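Plirkoswood 공동작업실 양팔 로봇 제작 중간보고
받는 분: Skisbridge 생활제작 지원사업 담당 Qistina Liew 님
보내는 사람: Mawar Kusuma

Qistina 님, 안녕하세요. 지난번 통화에서 "보고서는 편하게 써 주셔도 된다"고 말씀해 주셔서 정말 마음 놓고 씁니다. 제가 원래 글이 좀 긴 편이라 미리 양해를 구할게요. 지원금이 들어온 뒤로 작업실 식구들이 저녁마다 모여 앉는 날이 부쩍 늘었고, 그만큼 드릴 말씀도 쌓였습니다. 잘된 이야기와 아직 안 된 이야기를 섞어서 적겠습니다.

지금까지의 진행

처음 계획서에는 팔 한 쪽을 먼저 완성하고 나머지 한 쪽은 나중에 복제하듯 만들겠다고 적었지요. 막상 시작해 보니 양쪽을 나란히 만드는 편이 훨씬 수월했습니다. 왼팔에서 틀어진 구멍을 발견하면 오른팔 부품을 뽑기 전에 바로 도면을 고칠 수 있으니까요. 덕분에 버린 부품이 계획보다 적고, 남은 필라멘트로는 케이블을 붙잡아 주는 작은 클립을 넉넉히 뽑아 두었습니다. 클립 모양을 두고 한참 실랑이가 있었던 건 여기에 다 적지 않겠습니다만, 결국 가장 못생긴 것이 가장 잘 물려서 그걸로 정했습니다.

어깨와 팔꿈치 관절은 조립을 마쳤고 전원도 넣어 보았습니다. 왼쪽 팔꿈치에서 돌 때마다 끽끽 소리가 나서 한동안 베어링만 의심했는데, 나사 하나가 너무 길어서 안쪽 벽을 긁고 있었어요. 나사를 짧은 것으로 바꾸니 조용해졌습니다. 손목은 아직 손을 봐야 합니다. 팔을 앞으로 뻗은 상태에서 손목을 돌리면 처음에는 멀쩡하다가 금세 목표 각도에서 조금씩 밀립니다. 감속기 유격 때문인지 제어값 때문인지 의견이 갈리는데, 저는 솔직히 둘 다라고 생각해요.

제어 쪽은 작업실에서 Voicu라고 부르는 프로그램으로 돌리고 있습니다. 이름은 거창해도 속은 소박합니다. 양손의 목표 위치를 받아서 관절 각도로 풀고, 팔끼리 부딪힐 것 같으면 멈추는 정도예요. 멈추는 기능만큼은 정말 공을 들였습니다. 작업실에는 아이를 데리고 오시는 분도 계셔서, 동작을 시험할 때는 작업대 주위에 줄을 치고 비상정지 단추를 한 사람이 꼭 손에 쥐고 있습니다. 조금 유난스럽다는 말도 들었지만 이 규칙은 끝까지 가져가려고 합니다.

시뮬레이션

실물 손목이 말썽을 부리는 동안 놀고 있을 수는 없어서, 식탁 차리기와 식재료 옮기기 연습은 시뮬레이션 안에서 먼저 하고 있습니다. 이번 기간에 가장 많이 나아간 부분이 여기라 자랑을 조금 하고 싶어요. 식탁과 도마, 그릇 같은 물건을 화면 안에 놓고 두 손을 움직여 보면서 어디에서 동작이 꼬이는지 찾아냅니다. 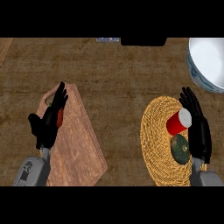

동작 계획은 한 손씩 따로 세우던 것을 이제 양손을 한꺼번에 세우는 쪽으로 바꾸었습니다. 따로 세우면 계산은 빠른데, 두 손이 식탁 가운데에서 만나야 하는 순간에 서로 양보하느라 둘 다 멈춰 버리는 일이 잦았거든요. 두 사람이 좁은 복도에서 마주쳐 같은 쪽으로 자꾸 비켜서는 꼴이라 보고 있으면 웃음이 나는데, 고치는 사람은 웃을 수가 없었습니다. 그래서 작업 영역도 나누어 보았어요. 왼손은 도마 쪽을, 오른손은 둥글게 엮은 깔개 쪽을 맡기고, 그 사이에 비어 있는 상판은 물건을 건네는 자리로 쓰는 식입니다. 왼손이 빨간 것을 손바닥 쪽에 끼고 있는 자세는 손가락이 물체를 많이 가려서, 위에서 내려다보는 시점만으로는 얼마나 잘 잡았는지 판단하기가 어렵습니다. 오른손 쪽에서는 옆으로 누운 빨간 원통과 짙은 초록색 둥근 것이 맞닿아 있는 배치가 숙제예요. 하나를 잡으려면 옆의 것을 건드리지 않고 손가락을 넣어야 하니, 다음 기간에는 이렇게 붙어 있는 물건을 먼저 살짝 떼어 놓는 동작을 넣어 볼 생각입니다.

연습 횟수도 말씀드려야겠네요. 계획서에는 시뮬레이션 시도를 1,000회 채우겠다고 적었는데, 이번 기간에 3,000회를 돌렸습니다. 숫자만 보면 아주 훌륭하지만, 밤새 켜 두고 집에 가면 컴퓨터가 알아서 도는 것이라 사람이 세 배로 부지런했다는 뜻은 아닙니다. 그리고 초반 기록 중에는 물체의 마찰값을 잘못 넣어서 뭐든지 비누처럼 미끄러지던 때의 것이 섞여 있습니다. 이 부분은 따로 표시해 두었고 성능을 따질 때는 빼고 볼 예정이에요. 성공률은 아직 적지 않겠습니다. 무엇을 성공으로 칠지 기준을 다듬는 중이라, 지금 숫자를 드리면 다음 보고서에서 말을 바꾸게 될 것 같습니다.

예산

예산은 큰 틀에서 계획대로입니다. 다만 모터 드라이버 2개를 새로 샀습니다. 배선을 바꾸다가 극성을 거꾸로 물린 제 실수이고, 매캐한 냄새와 함께 깊이 반성했습니다. 비용은 예비비에서 썼고 영수증은 첨부 목록에 넣었습니다. 그 뒤로 전원 커넥터는 거꾸로는 아예 안 들어가는 모양으로 전부 바꾸었어요. 공구 대여비는 오히려 남았는데, 옆 목공방에서 드릴 프레스를 저녁 시간에 그냥 쓰게 해 주셨기 때문입니다. 남은 금액은 허락해 주신다면 손가락 끝에 붙일 고무 패드 재료를 사는 데 쓰고 싶습니다. 답을 주실 때까지는 건드리지 않고 두겠습니다.

작업실 이야기

정기 모임에는 요즘 9명이 나옵니다. 처음에는 납땜을 해 본 사람이 드물어서 걱정했는데, 이제는 서로 가르쳐 주느라 제가 끼어들 틈이 없어요. 재봉을 오래 하신 분이 케이블 다발을 천으로 감싸는 방법을 알려 주셨는데, 팔꿈치가 굽혀질 때 선이 끼던 문제가 그걸로 싹 해결되었습니다! 플라스틱 체인을 주문하려던 참이었으니 돈도 아꼈고, 무엇보다 보기에 참 예쁩니다.

제작 기록은 Clarkonus라는 이름의 공책에 손으로 적고 있습니다. 공책에 이름까지 붙이느냐고 하실지 모르겠지만, 이름이 있으니 "Clarkonus에 적었어?" 하고 서로 묻게 되더라고요. 도면과 부품 목록은 파일로도 정리하고 있어서, 사업이 끝날 때 다른 작업실에서도 가져다 쓸 수 있게 내놓으려 합니다. 설명글은 아직 반쯤 썼습니다. 조립 순서는 다 되었는데 영점 맞추기 부분이 저 혼자만 알아듣게 적혀 있어서, 처음 보는 사람에게 읽혀 보며 고치는 중입니다.

다음 기간에 할 일

손목 문제를 가장 먼저 잡겠습니다. 감속기를 분해해서 유격을 재고, 필요하면 출력 부품을 깎아서 만든 것으로 바꿉니다. 손목이 얌전해지면 시뮬레이션에서 쓰던 동작을 실물 팔에 옮기되, 처음에는 속도를 많이 낮추고 스펀지만 옮겨 보려 합니다. 도자기 그릇은 한참 뒤의 일이에요. 잡은 상태를 확인할 보조 카메라는 위치를 정하지 못했습니다. 작업대 옆 기둥에 달면 튼튼한데 사람이 지나다니다 자꾸 가릴 것 같고, 선반에 달면 선반이 흔들립니다.

일정은 12월 공개 모임에 맞추고 있습니다. 그날 양팔이 실제로 물건 하나를 주고받는 모습을 보여 드리는 것이 목표인데, 손목 수리가 길어지면 한 팔 시연과 시뮬레이션 화면으로 대신할 수도 있습니다. 어느 쪽이 될지는 11월 안에 다시 알려 드릴게요.

부탁드릴 것은 두 가지입니다. 앞에 적은 공구 대여비 잔액을 고무 패드 재료로 돌려 써도 되는지, 그리고 공개 모임에 Skisbridge에서 몇 분이 오실 수 있는지 알려 주시면 의자를 맞춰 두겠습니다. 저녁 7시에 시작하니 혹시 그 전에 시간이 되시면 조금 일찍 오셔서 차 한잔하세요. 작업실 난로가 느리게 데워지는 편이라 겉옷은 따뜻하게 입고 오시는 게 좋습니다.

고마운 마음을 담아,
Mawar Kusuma 드림

첨부: 지출 내역과 영수증 목록, 부품 목록 수정본, 관절 조립 도면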